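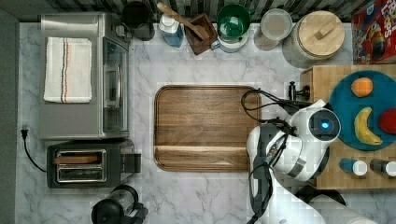

The Dusten Institute teaches people to teach robots. We are a small independent school in Prirbridge, and our courses are concerned with one subject: how a person with no background in programming can show a robot arm a household task, by guiding the arm by hand or by operating it from a distance, so that the task can be learned from what was shown. Our students work in furnished rooms. A white arm at a marble-patterned counter has a toaster, a cutting board and a plate of fruit within the same small space, and the student must plan each motion with all of them in mind. We consider that kind of crowding a necessary part of the training.

Our History

The Institute began as an evening course offered in the Verhoeven Building, on the east side of Prirbridge. The first class met in February, in a single room with one arm and a secondhand kitchen table. Most of those who enrolled came from occupational therapy, catering and home care. They knew a great deal about how a drawer is opened or a cup is set down, and they had never been asked to explain it to a machine.

The course grew into a certificate, and the certificate into a school. We now occupy the whole of the second floor and part of the ground floor. To date, 816 students have completed the certificate, and our teaching library holds 297 task guides written by instructors and former students. The guides are revised each year. Several of the oldest, including the one on folding a dish towel, have been rewritten so often that little of the first text remains.

What We Teach

The certificate requires 70 hours of supervised work at the arm, together with classroom study. Instruction is given in two methods, and every student must pass in both.

In hand guiding, the student holds the arm and leads it through the task while the joints are free to move. The method is direct and most people are comfortable with it within the first session. It asks for good posture and a light grip, and for attention to where the student's own body is standing.

In remote operation, the student controls the arm from a station and relies on camera views. Distances are harder to judge and small errors of angle matter a good deal. Students spend many hours on a single kind of action before they are allowed to combine it with others. Cabinet knobs are a good example. Two long fingers must come down beside the knob, close on it squarely and draw it along the line of the door or drawer, and a view from the wrist gives the operator very little of the room to go by.

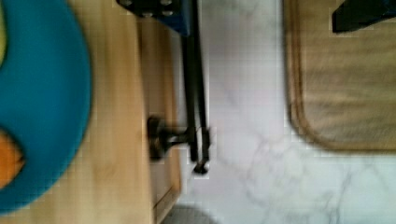 The Zelano Program

Zelano is our advanced program for students who have completed the certificate and wish to prepare demonstrations for research groups and manufacturers. It is taught over 30 weeks. Admission is by application and a practical test, which consists of one task chosen by the applicant and one chosen by the examiners.

Students in the program learn to plan a full set of demonstrations. They decide which objects should change places between one attempt and the next, which should stay where they are, and how much variety is useful before the set becomes confused. They also learn to review their own recordings and to set aside those that are unsuitable. A demonstration in which the operator hesitates, reaches twice for the same handle or takes a needlessly long path may still reach its goal, and our instructors will discuss with the student whether it should be kept.

Kitchen tasks make up the greater part of the Zelano year. The kitchen offers handles, lids, slots, knobs and containers of many shapes, and almost every student arrives with firm habits in using them. Part of the instructor's work is to help students notice those habits.
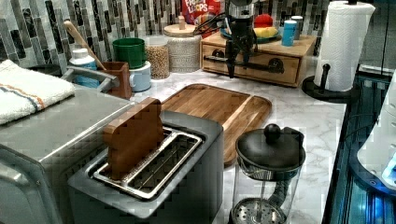 Students keep a written log throughout the program. Each entry records the task, the starting arrangement, the method used and any departure from the plan. The log is assessed along with the demonstrations themselves, and it carries equal weight in the final mark. Graduates have told us that the habit of keeping it served them well in later employment.

Our Approach to Instruction

Classes are kept small, and two students share an arm. While one is giving a demonstration, the other observes and keeps the log. They then exchange places. An instructor is present in the room whenever an arm is powered, and students may stop a session at any time without giving a reason.

We ask students to work at an even pace. Speed is not graded at any level. We do grade care in setting out the work area, steadiness of motion, and the quality of the written record.

Facilities

The Institute maintains practice rooms on both of its floors, a station room for remote operation, a workshop and a reading room. The reading room is open to former students as well as to those currently enrolled. More printed guides are held there than can be lent, and visitors are asked to return them to the desk before leaving.

Admissions and Visits

Applications for the certificate are accepted throughout the year. Applicants need no technical qualification. Those who wish to see the practice rooms before applying may arrange a visit through the admissions office, Verhoeven Building, Prirbridge. Visits include a short period at the arm under the supervision of an instructor.

This page was last revised on September 14, 2020.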